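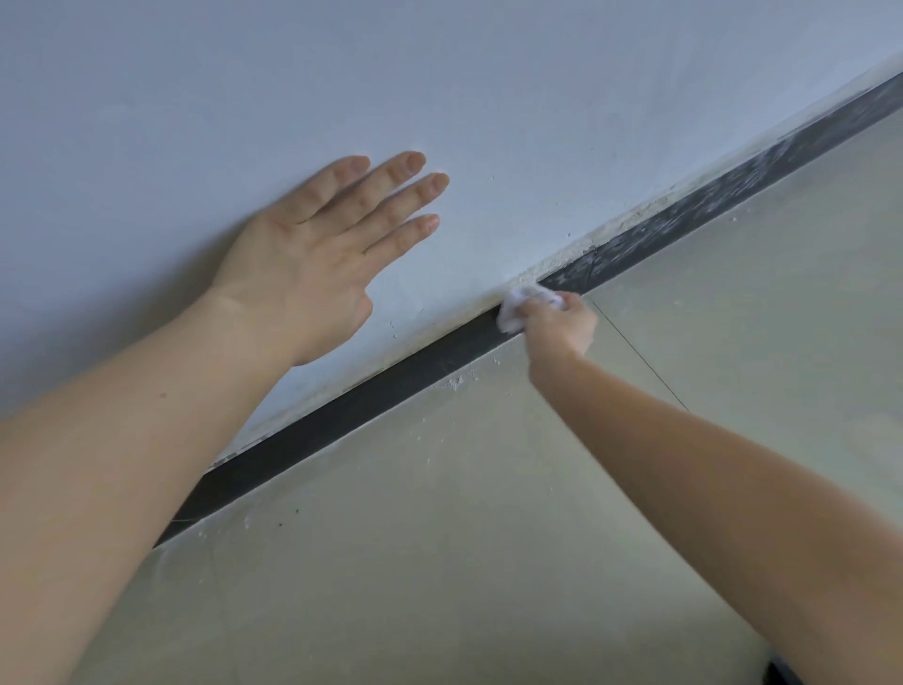
4.2 Bimanual segments in the home recordings

We split the head-camera recordings into short segments and labelled each hand separately. Labels were written by Þórey Ragnarsson and checked by Virgilio Manalo, and the full set holds 3520 segments from 30 homes. The labels say what each hand is doing at that moment: holding, bracing, wiping, pinching or free. Segments in which one hand braces while the other works are the most useful to us, as the policy has to learn two roles at once. In Figure 4a the left hand lies flat against the surface while the right presses a crumpled white tissue or cloth along the dark strip, so the pair is labelled brace and wipe.

Figure 4. Segments from one home in the Salley split: (a) brace and wipe, (b) both hands free, (c) both hands pinching.

A harder case is the reach with no contact. In Figure 4b both hands are raised with open fingers near the corner of the walls, and one view does not settle whether they touch. We label a hand as free unless contact is clear.

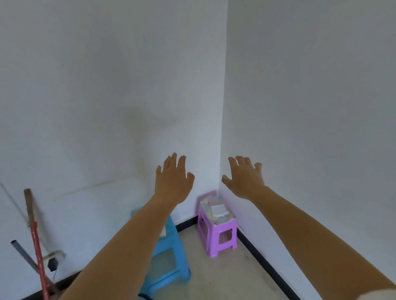 4.3 Thin and crumpled objects

Paper, tissue and cloth gave the labellers the most trouble. They disagreed on 183 segments, and most of these had a soft object held between the fingertips. We kept both labels for such segments and gave each half the weight in training. 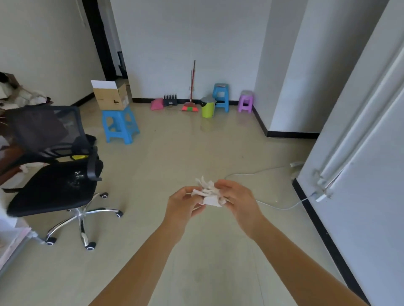
The weighting made a small difference on the rigid tasks and a larger one on folding, where the error in predicted grip width fell by more than 5 per cent. We saw no change in the time taken to train. The Hämmerli baseline was trained on the same segments but takes a single label for each - for this model we picked one of the two at random. Results for both models are given in Section 5.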